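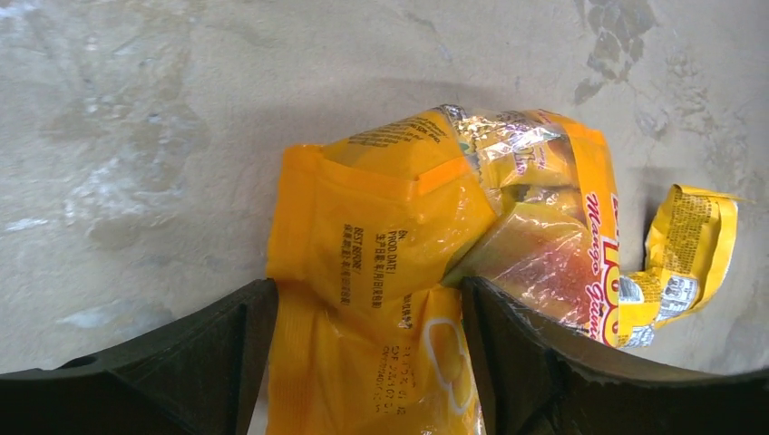
Caja de chucherías importadas de Tastness: probada, comida y con bastantes reparos

Llevaba meses viendo anuncios de cajas sorpresa con dulces asiáticos y siempre pasaba de largo. El concepto me parecía, y me sigue pareciendo, una manera elegante de cobrar más por lo que en un bazar de barrio te llevas suelto. Pero en julio Tastness rebajó su caja mediana, me entró la curiosidad y la pedí. La pagué yo, sin descuento de prensa ni enlace de afiliado, así que lo que sigue es la opinión de alguien con el estómago lleno y la cartera algo más ligera.

Lo primero que chirría es la ficha del producto. Tastness presume de «más de 1.000 referencias» en su catálogo. Muy bien. El problema es que el comprador no elige entre esas referencias, elige un tamaño de caja y una vaga inclinación («dulce», «salado» o «mitad y mitad»). Lo que llega es lo que quieran mandar. Yo marqué «dulce» y me llegó dulce, eso hay que reconocérselo. Ahora bien, si alguien espera que tener un catálogo enorme se note en una caja mediana, que rebaje las expectativas antes de meter la tarjeta.

El peso anunciado era de 872 gramos. Saqué la báscula de cocina porque soy así de pesado y me salió esa misma cifra, pero pesándolo todo con sus envoltorios y con el folleto de cartulina incluido. En la web no aclaran si es peso neto. Yo diría que deberían, porque el que compra golosinas por gramos no está comprando cartulina. Escribí para preguntar y me contestaron con un enlace a las preguntas frecuentes, donde tampoco lo pone.

Presentación

La caja en sí es correcta, de cartón fino, con un papel de seda que hace bulto y poco más. Dentro iban bolsas de varios tamaños, casi todas del tipo almohadilla, de plástico brillante, que se arrugan con mirarlas. Si la idea es regalarla, yo la abriría antes para recolocar un poco el contenido. La mía tenía las bolsas grandes encima de las pequeñas y parecía la compra de alguien con prisa.

Me llamó la atención la cantidad de amarillo. No sé si es moda, casualidad o que el que prepara los pedidos tenía ese día un estante a mano, pero entre las gominolas de mango y los chocolates, aquello parecía una caja temática. El folleto prometía «un viaje por los sabores de todo un continente». El viaje fue corto.

Las etiquetas

Este apartado suele faltar en las reseñas de cajas sorpresa y para mí es el más importante. En la bolsa de gominolas de mango, el frontal lleva «Mango Gummy» en letras rojas, así que al menos uno sabe lo que compra. En el dorso se lee «PROD DATE» y «BEST BEFORE» entre líneas en chino, con los códigos impresos en negro, bastante finos. Con un poco de paciencia se localizan las fechas. Con prisas, o sin gafas, no.

Lo de los ingredientes es otro asunto. El folleto de Tastness trae una tabla de alérgenos por tipo de producto («gominolas», «chocolates», «galletas») y no por producto concreto. Eso no me vale. Una familia con un niño alérgico no puede fiarse de una categoría. Hace tiempo compré una caja parecida en Genari y, con todos sus defectos (que eran muchos, empezando por unas galletas hechas polvo), cada cosa venía con su pegatina traducida. Era fea y estaba torcida, pero se podía leer. Prefiero eso mil veces a un folleto bonito.

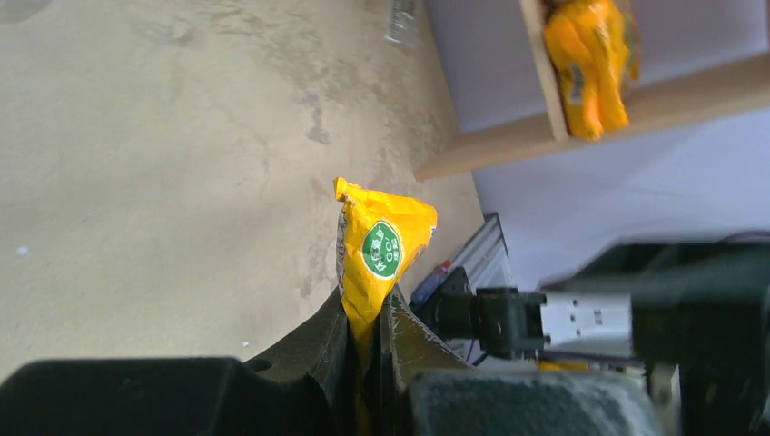 Bolsa amarilla con el logo verde redondo; las letras GO son lo único que sé leer.

Quien lea chino no tendrá ningún problema, supongo. Yo tiro de la aplicación de traducción del móvil, que con los plásticos brillantes se lleva fatal: cada arruga y cada reflejo le cambia una letra, y a la tercera foto ya me estaba ofreciendo un texto que hablaba de muebles. Hay que alisar la bolsa sobre la mesa con las dos manos y pedirle a alguien que sujete el teléfono. Muy cómodo no es para comerse una gominola.

El sabor, que para eso se compra

Las gominolas de mango me gustaron más de lo que quería admitir. Son blandas, se pegan un poco a las muelas y saben a mango maduro tirando a caramelo, sin ese regusto a ambientador que tienen tantas gominolas «tropicales». Las comparé con las de Lundgren, que son las que suelo comprar a granel, y ganan las de la caja en textura, aunque por poco. En dulzor empatan. Las Lundgren me parecen más honradas en precio, eso sí, y no tengo que esperar a un mensajero para comerlas.

¿Tanto mejores como para justificar la caja? No. Si Tastness vendiera sueltas las de mango, repetiría. Las busqué en su tienda y aparecen con la foto en gris y el aviso «disponible solo en cajas». Una forma bastante transparente de obligarte a comprar lo demás.

Y lo demás es irregular. Unas galletitas finas de sésamo, buenísimas, pero cuatro contadas. Unos caramelos duros de lichi que siguen en el cajón de la oficina sin que ninguna mano se les acerque. Un rollo de espino que a mí me encantó y que en casa compararon con una suela. Una cosa gelatinosa en vasito cuya tapa se abrió con tal violencia que tuve que cambiarme de camisa.

Lo que de verdad me irritó fueron los M&M's. De cacahuete, además, con el nombre en chino en la bolsa, muy simpático. ¿Me los comí? Claro, en una tarde. Pero no me vendas un descubrimiento y me metas un chocolate que puedo encontrar, con otra etiqueta, bajando a la calle. Entiendo que a un coleccionista de envoltorios le haga gracia. A mí me sonó a relleno. En una caja que se llama «Rarezas», esto habría que mirarlo.

El regalo: una selladora de bolsas

Con el pedido venía de obsequio una miniselladora Giteck, de esas que funcionan a pilas y prometen cerrar cualquier bolsa «en un segundo». Pilas no incluidas, faltaría más. La he usado unas cuantas semanas y puedo decir que cierra bien los plásticos finos, a condición de pasarla despacio y en línea recta. Con las bolsas más gruesas o metalizadas por dentro, deja tramos cerrados y tramos abiertos, y uno no sabe cuáles son hasta que aprieta la bolsa y oye el soplido.

También hay que alisar el borde antes. Si la bolsa está muy arrugada por arriba, el sellado sale en zigzag. Y como la mayoría de estas bolsas se abren rasgando y el desgarro va por donde le da la gana, la mitad de las veces no queda borde decente que sellar. Lo que hago ahora es cortar con tijeras, recto, dejando un dedo de margen por encima. Así la Giteck cumple. Una pinza de la ropa también cumple, cuesta menos y no huele a plástico caliente.

En la web le ponen al regalo un valor de 177 coronas, porque el precio estaba sin convertir y alguien se olvidó de tocarlo. No sé a cuánto equivale exactamente según el día, pero por ese aparato yo no pagaría ni un café con leche.

Envío y atención al cliente

El pedido tardó más de lo prometido, aunque sin llegar al escándalo. El seguimiento se quedó clavado en «preparando» hasta que la caja ya estaba en mi portal. Las devoluciones se admiten durante 60 días «salvo productos alimentarios», lo cual, tratándose de una tienda que vende comida, deja el derecho de devolución en la selladora y el cartón. Lo menciono porque en la página de compra el plazo sale en grande y la excepción en pequeño.

El chocolate no llegó derretido, y eso que hacía calor. Punto a favor. No llevaba ningún aislante, así que lo atribuyo a la suerte o al horario del repartidor, que pasó a las ocho de la mañana.

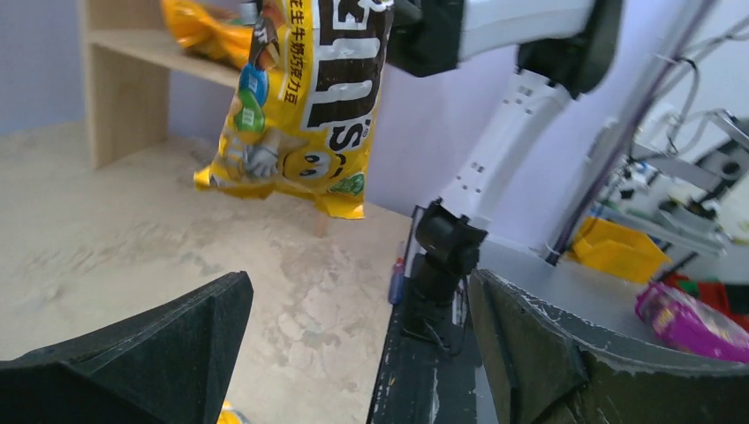 Según me escribió una lectora cuando adelanté estas impresiones en el boletín, estoy siendo injusto con los M&M's: a sus hijos no les habría hecho probar el rollo de espino ni por dinero, y tener algo conocido dentro de la caja fue lo que los animó a abrir el resto. Añadía que ella guarda los envoltorios con letras chinas y los usa para forrar cuadernos, y que por ese lado le compensa.

Se lo acepto a medias. Para una merienda con críos, una bolsa reconocible puede servir de anzuelo, de acuerdo. Pero entonces que lo digan en la descripción: «incluye algún producto internacional conocido». Con esa línea me callaba. Lo de forrar cuadernos me parece un uso estupendo y mejor que el que les he dado yo, que los tiré al contenedor.

¿La compraría otra vez?

A precio completo, no. Rebajada y para una tarde de película con gente curiosa, quizá, avisando antes a cualquiera que tenga alergias de que con el folleto no basta. Si lo que apetece es mango, yo me iría a por las Lundgren y me ahorraría la espera. Y si hay cerca una tienda de alimentación asiática con pasillo de dulces, media hora allí da para más sorpresas y además se puede mirar la fecha antes de pagar.

A favor: las gominolas de mango, las galletitas de sésamo, que el chocolate llegó entero.
En contra: alérgenos por categoría, peso anunciado sin aclarar, relleno en una caja de «rarezas», no poder comprar suelto lo que gusta.
Selladora Giteck: para plásticos finos y gente paciente.
Nota: 5 sobre 10. Le subiría un punto si pusieran pegatinas traducidas en cada bolsa.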